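4.2 Laundry folding mode (Mirside, firmware 27)

1. Lay one garment flat on the bed, collar away from the unit.
2. Select FOLD and wait for 2 tones.
3. Stand clear until the cycle ends.

Caution: Folding is not reliable unattended. The unit cannot yet sort a mixed pile. 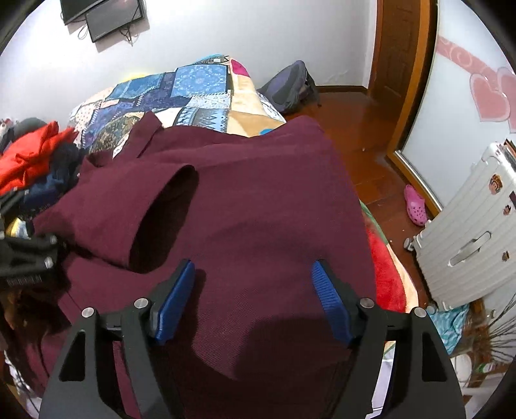
Grasp point selection favors the hem. A shirt laid flat, such as the maroon one in front of the patchwork quilt, gives the planner a clear edge — a heap like the clothes on the left does not. If the grasp fails 3 times, fold by hand.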